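Swai Help > Simulated cells > Grippers and contact

Gripper closes beside the round part in the kitchen and door cell

brindlefork

Good morning to all. I look after one simulated cell at our office. It is the standard Jirnura house scene with the two-arm robot, and we use it to test the gripper settings before they go to the real machine. I have inherited it from a colleague, so please excuse me if some words are not the correct ones.

Since I updated to the December package, the gripper does not close well on the round grey part at the corner of the yellow board. In the old package it was taken in the middle of the jaws. Now one finger arrives first and the pull goes wrong. The stroke in my file is 80 mm and the physics is at 400 steps per second. I did not change these two values.

What I do each time:

1. Load the scene, put both arms in the home pose and wait until the joint readings are still.

2. Open the jaws completely and bring the wrist down until the round part is ahead of the gap, with nothing between the fingers. I stop the program here and save the joint values.

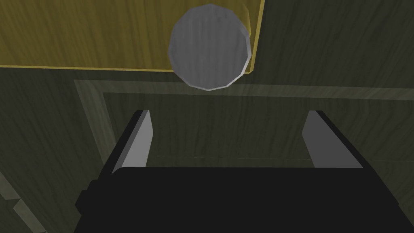
3. Continue straight along the tool axis at slow speed.

4. Give the close command and read the contact list.

In step 4 the contact list shows only one finger in most runs. I have already tried a lower speed and it is the same. Should I move the approach point, or is something in the gripper file wrong? I would prefer not to touch the approach point, because the Drakero script uses the same one for all the cupboards.

3 shares

ostler_nine

did you reinstall? mine was strange too after the update and I reinstalled everything and it was fine

quillmarsh

Please do not move the approach point yet. First find out if the error is in the gripper or in the wrist, and for this you need to be far from the furniture.

Take the arm away from the board and stop over the red grid. Open the jaws and leave them open. Look from the wrist camera and write down the position of each finger joint from the readout, not from the picture, because the perspective makes one finger look more inclined than the other.
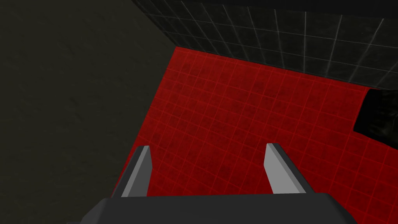

The two joint values should be equal with opposite sign. If they are not, the mimic joint has lost its offset. In my cell this happened with the same package: the new gripper file has the offset written in metres, and my old override was in millimetres. Delete the override line, save, and load the scene again from zero. A simple reset keeps the old value in memory, I lost an afternoon with that.

If the values are equal, the gripper is good and you must look at the tool frame. Go back to the board with the close force at the lowest setting and advance slowly until the first contact appears in the list. Stop immediately and keep the pose.

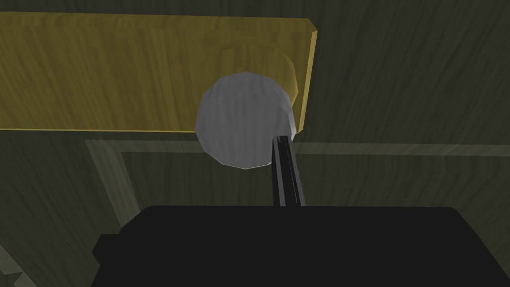
Finger touching the knob, wrist camera

Now compare the tool frame with the centre of the round part. The sideways distance you read is the correction, and you put it in the tool frame of the wrist. Leave the board and the approach point as they are, then your Drakero script continues to work. Change the value for one arm only and test before you copy it to the other arm.

For the close force, 600 in the file is the factory value and I would return to it after the test.

One more thing, which is not in the manual. When both wrists are corrected, run the door routine before you say that the job is finished. There the arms are stretched forward together, and a small error in the tool frame shows more than at the board. I move both grippers up to the doors, left one next to the lever handle, and pause.

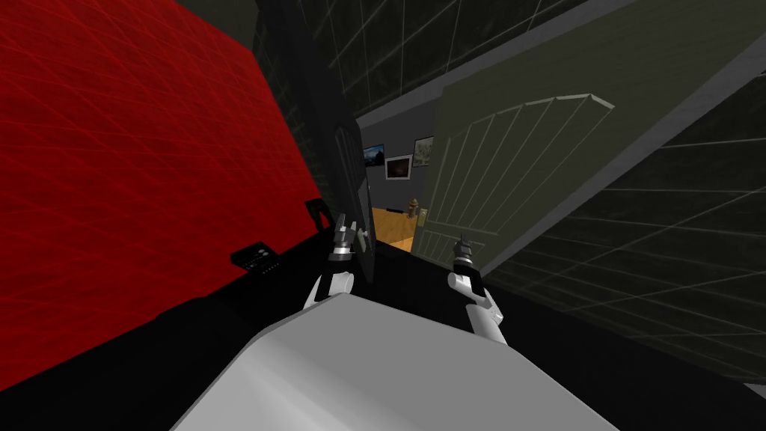 Check the contact list again at this pause. It should be empty if you have not commanded a touch. When the list has a line with the door leaf in it, the tool frame is still wrong or the sign of the correction is wrong. For me it was the sign, on the right arm.

2 comments

brindlefork

Thank you very much for the detailed answer. The finger joints were not equal, and there was indeed an old override line in millimetres, in a file that I did not know was loaded. I deleted it and loaded from zero. The contact list now shows both fingers in step 4. I have not done the door routine yet, it is for this evening.

tansyweir

Same problem with the Zilico wrist, same line in the override file. There it is under "hand" and not under "gripper", if somebody is searching for it.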